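Clindurell bin-picking kit: five weeks in, and is it any good?

I've wanted to write this one up since March, when Takeshi Murakami at Yoshida let me loose on their bench for a few weeks. I review tools for people with small workshops, mostly saws and clamps and the odd vacuum, so a robot is a bit out of my lane. But you keep asking me whether a machine can do the boring jobs yet, and the most boring job I know is taking bits out of a bin and putting them somewhere else.

The Clindurell kit is the software and the fingers, basically. You bring your own arm. Set-up took me 41 minutes with the guide open on my knee, and I only swore at the calibration bit (the guide says "repeat if needed" and boy, was it needed). After that you tell it what sort of part you've got, press go, and off it trundles.

And it's good fun! The first time it fished out a bar and laid it on the tray I did a little clap. It's slow, mind. Lizeth Restrepo, who runs the packing end there, can clear a bin while it's still having a think about the first corner, and she'll be holding a cup of tea in the other hand. But it was still plodding along at half past six when we'd all gone to find our coats, and that counts for a lot with a job like this.

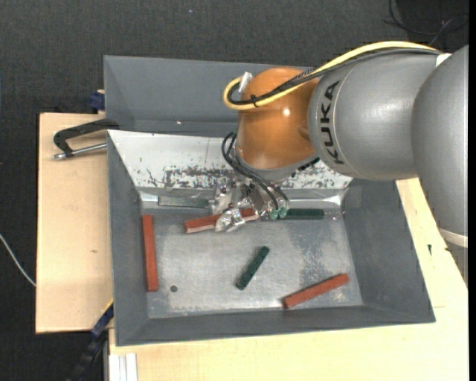
Bars at all angles in the metal bin, with the gripper down over one of the reddish-brown ones.

Bars lying flat in the open are easy meat. What it hates is anything snug against a wall. There isn't room for the fingers to get down the side, so it has a go, backs off, has another go from a slightly different angle and then sulks. Shiny bin bottoms bother it too — I got far fewer daft guesses after I'd turned the overhead light down. I'd love a little nudging move, where it shoves the part into the middle before trying to grab it. The Huvau kit has that, but it's dearer and the menus gave me a headache.

Over my whole stay the counter clocked up 3,827 picks, and I had to step in about 400 times. That sounds awful written down. Most of those were a two-second poke with a stick, though, and they got rarer once I'd stopped fiddling with the settings every morning.

So could it do your chores at home? No, not a chance. I tried it on a pile of socks one lunchtime and we'll say no more. Emptying a dishwasher is miles off as well, with all those different shapes and things that break. For one kind of part in one bin, with somebody in earshot, I'd have it.

Good: easy to learn, quiet, happy to carry on into the evening.
Less good: slow, hopeless near the walls, the cable clips that come with it are rubbish (I bought a bag of Clalline ones instead).

I'm giving it four stars out of 5, and I'd like another go when they bring out the narrower fingers.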